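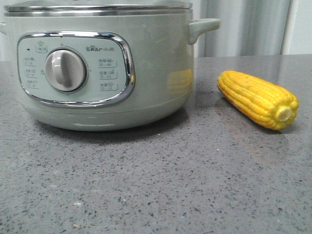

Gemia metering plug switches its load off partway through a steaming run. The plug is in the wall outlet behind the kitchen counter and feeds one appliance, an electric steamer pot. The steamer cord goes straight into the plug with no power strip. The steamer is a Bear with a rotary knob on the front panel and Chinese labels, three of them stacked to the left of the knob, each with a small food icon and a time range. I run it on the same knob position every time, so the setting is not a variable in what follows. The plug relay clicks, the plug LED goes from green to off, and the steamer loses power. Pressing the button on the plug restores it. The app shows no schedule and no timer for this plug.

Product: Gemia metering plug
Vendor: Prollura
Firmware: build 265
App: Prollura Home, current version
Rated maximum load: 2000 W
Hub: none, direct Wi-Fi
Opened: 11/06/2020
Category: Unexpected switch-off
Status: Closed, settings change

Steps to reproduce
Water in base, lid on, one tray.
Plug on, confirmed green LED.
Set knob.
Leave it alone.
Relay opens before the food is done.

Expected: relay stays closed until switched off by hand.
Observed: relay opens by itself. Seen on consecutive evenings before opening this ticket.

Already tried
Removed plug from app and added it again. No change.
Restarted the router. No change.
Deleted the old "coffee" schedule, which was disabled anyway. No change.
Steamer directly in the wall outlet, no plug. Ran to the end.

Reply from support

Thank you for the report. A relay that opens without a schedule has three usual causes on this model: overload protection, over-temperature protection, or a user-defined power limit. Each leaves a different entry in the event log. Please open the plug in the app, choose Device, then Event log, and send the line that matches the time of the last switch-off. The log is stored on the plug and is cleared when the plug is removed from the app, so please don't remove it again before exporting.

Please also confirm:
- whether the body of the plug is warm immediately after a switch-off
- whether steam from the appliance can reach the plug
- whether any other load shares the outlet

Reply from reporter

The log had been cleared when I removed the plug, so I ran the steamer again with water only. Switch-off occurred again. Log entry as exported:

RELAY OPEN / SRC=LIM / ACK=NO

There is no OVL or TMP entry. The plug body was at room temperature to the touch. The lower half of the outlet is unused.

On steam: the steamer vents at the lid and the outlet is behind and to the left, behind the edge of the curtain. I moved the steamer toward the front of the counter for a second run in case damp fabric or condensation had something to do with it. The counter is granite, polished, so any condensation running down from the wall side would be easy to find with a dry paper towel. 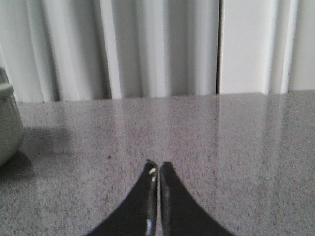 The towel came up dry along the back edge, both under the curtain and near the outlet. The second run ended the same way with the same log line, so I am ruling out moisture and position. I have moved the steamer back.

Can you tell me what SRC=LIM refers to? It isn't in the printed leaflet, and the help page for event codes lists OVL, TMP, SCH and BTN only.

Reply from support

LIM is the user-defined power limit. It was added to the firmware after the leaflet was printed, and the help page is out of date. I have sent a correction request to the documentation group.

The limit is off by default. When on, the relay opens if the load stays above the limit for longer than the hold time. It is separate from overload protection, which is fixed at the rated maximum of 2000 W and can't be edited.

To check it: Device, then Advanced, then Power limit. Please send the value and the hold time. If the Advanced menu is missing, sign in with the account that first registered the plug. Household members with shared access don't see it.

Reply from reporter

The Advanced menu was missing, as described. I had been using shared access. Signed in with the registering account and found:

Power limit: ON
Value: 500 W
Hold time: 2 min
Action: Relay off
Notify: OFF

This plug was used with a desk lamp and a charger in our Skatow apartment before it went to the kitchen. I assume the limit was set then. It would explain why nothing was reported on the phone, as Notify is off.

One objection. I removed the plug from the app and added it again, and the limit survived. The event log did not. I would expect the opposite, or at least for both to be treated the same way.

Reply from support

Confirmed. Removing the plug from the app clears the event log and the schedules but keeps the limit in device memory. Only a factory reset clears it: hold the button until the LED flashes red, then release. You don't need to do this. Turning the limit off in the Advanced menu has the same effect on the relay.

Your comment on the remove/add behavior has been logged as a change request against the Gemia line. I can't give a date for it.

Please turn the limit off, run the steamer once as normal, and report the result. Don't raise the limit as a workaround. If you want an alert for a long run, use Notify with the action set to None.

Reply from reporter

Limit set to OFF. Notify ON, action None. Full run with food, same knob position, one tray. The relay stayed closed and the LED stayed green until I pressed the button at the end. Event log for the run:

RELAY OPEN / SRC=BTN / ACK=YES

Repeated the next evening with both trays, same result. Ticket can be closed from my side. Please leave the change request linked so I get the update.

Closing note

Cause: power limit retained from earlier use of the plug, hidden from shared-access accounts.
Fix: limit disabled by registering account.
Hardware: no fault found, no replacement issued.
Linked: documentation correction (event code LIM), change request (limit kept on removal).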